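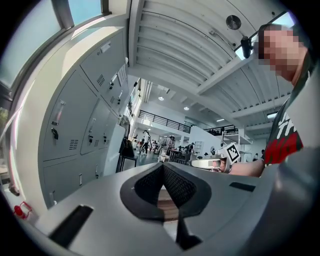
Our lockers, window side. Mezzanine is at the back.

Shared workshops > Space and storage > Lockers with no keys, plus where to put them

benchdog_omo
Posts: 32
We took over a unit from an outfit called Jostbridge, who left us a bank of light gray metal lockers and a shoebox of keys. The keys and the lockers have met, I think, but only socially. Each door has its own cylinder and a little pull handle, and the one code I've found stamped on a cylinder face is 1613. No key in the shoebox says 1613. One of them says "bike."

Two questions. Can I get keys cut from the code, or am I swapping cylinders? And does anybody keep lockers right under a big window like this? Half the members want them moved up to the mezzanine so the daylight side can have a bench.
Omolara

tinsnips
Posts: 1613 (no relation)
Code on the face is good news. A locksmith who does office furniture can usually cut from it if they know the make. Take a photo of the cylinder straight on and bring it to the counter. Do not bring the shoebox, they will charge you for looking at it.

Leave them where they are. Metal lockers don't mind sun.

Stepan D.
Metal doesn't mind. The sandwich inside minds.

We had ours under a south window at the old place, and by July anything in the top row was cooked. Chocolate, glue sticks, a tube of silicone that set itself into a very nice cylinder. I see you have louvers on at least some of the doors, and those help with damp shoes. They don't do much for heat when the whole box is in the sun.

tinsnips
Which way does the window face? That decides it. Stepan's experience is one window in one July.

Stepan D.
It was several Julys. We are slow learners.

benchdog_omo
North-ish. It's bright all day but I've never seen a hard patch of sun on the doors. The skylight strip does more of that, and it lands mostly on people.

tinsnips
Then I rest my case. North light on a locker is wasted on the locker, I grant you, but it isn't going to hurt anything.

quietlathe
Going to disagree with everyone and say the bench people are right. A window that size over lockers is a crime. Move them up to the mezzanine and get your daylight back. People will walk up a flight of stairs for their apron.

Stepan D.
People will not walk up a flight of stairs for their apron. People will hang the apron on the railing. I have visited many mezzanines and each one was wearing somebody's coat.

Also, before you carry a bank of lockers upstairs, find out what the floor up there is rated for. Ours had a plate by the steps with the figure on it. If you can't find one, ask the landlord, and ask in writing.

quietlathe
Fair on the rating. I stand by the crime.

benchdog_omo
Landlord is "looking into it," which he has also been doing with the gutter. So for now they stay put. Next problem: labels. There's a small label holder up near the top and I'd like every door to have something readable. We tried painter's tape. We now have a locker marked "Dan?" and no Dan.

mrs_stergiou
Card in proper holders, pencil, surname first. Tape dries out and the glue stays on the paint until you die. If you have tape residue already, a bit of cooking oil on a rag, leave it ten minutes, wipe, then dish soap. Test it inside a door first.

And put a date on the card. Ours says "renew in October" on all of them. Anyone who doesn't renew gets an email, then a second email, then their things go in a bag. We have only had to do the bag for one man, and he was pleased to see his thermos again.

tinsnips
Surname first? It's a workshop, not a cemetery.

mrs_stergiou
You have clearly never had two Mikes.

benchdog_omo
Update for anyone searching later. Took a photo of the 1613 cylinder to a locksmith, and he cut 2 keys while I waited. Both work, and the locker contained a single left glove. The other doors I could unlock had no code that I or my reading glasses could find, so I've ordered replacement cylinders for those. Measure the hole and the length of the barrel before you order. I measured the hole.

Stepan D.
How short are they?

benchdog_omo
Too long, by enough that the cam misses the slot. Sending them back. The "bike" key fits the kitchen window, by the way.

quietlathe
Did the landlord ever answer about the mezzanine?

benchdog_omo
He asked which mezzanine.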